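Sorketti Hold Music Archive

Welcome! Sorketti is a free collection of hold music notes: what small offices play while callers wait, written down tune by tune. I love this stuff, and I hope you'll find something in it you can use (or hum).

What's in it

The archive has 241 entries from 70 phone lines. Each entry is one row in calls.csv, with the line's nickname, the time of day, the loop length in seconds and a short note on the tune. Kultuvis and Krajčí are the biggest sets – Krajčí has nine different waltzes!

Known gaps

Sunday is thin, as most lines just go to a message. Loop lengths were timed by ear, so allow a second or two either way. There are no recordings in the archive, only notes.

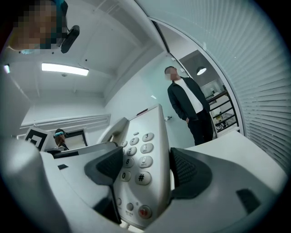

Adding a line

Listen through the loop twice before you write anything down – the second pass is where you catch the odd key change. Then copy template.csv, fill in your rows and send it over. Wild guesses at the tune name are welcome, just put a question mark after them.

License

Free for any use. Please credit Sorketti. The Grusico tune list keeps its own terms, see grusico.txt.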